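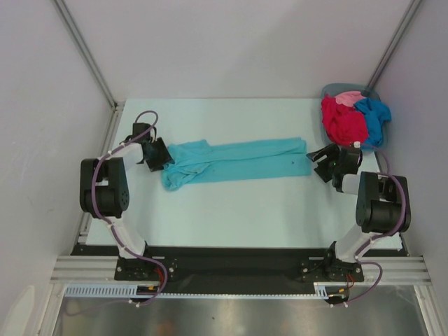
Readers of the first draft asked whether the arms could be homed with a garment still on the table. They can, provided both grippers are clear of the cloth.

6. Checking the Wurkar arms before a folding run

6.1 Switch off the supply. Tighten the bolts holding each mounting bracket to the base plate.

6.2 Lift each arm by hand through its full reach. The purple cable should follow over the joints with slack left at the wrist – if it pulls tight, free the lower tie and feed more through.

6.3 Push any stray wires back into the slotted channel.

6.4 Put the clothes bin in the far right corner and lay one garment across the middle of the table.

6.5 Switch on, open Koo and load the Toltach profile. Set the speed limit to 200.

6.6 Press Home, then Run.

Note: error 224 means one arm has lost its zero. Repeat from 6.1.

CAUTION: Keep hands out of the enclosure while the supply is on. The arms hold their position after Stop – they do not go limp.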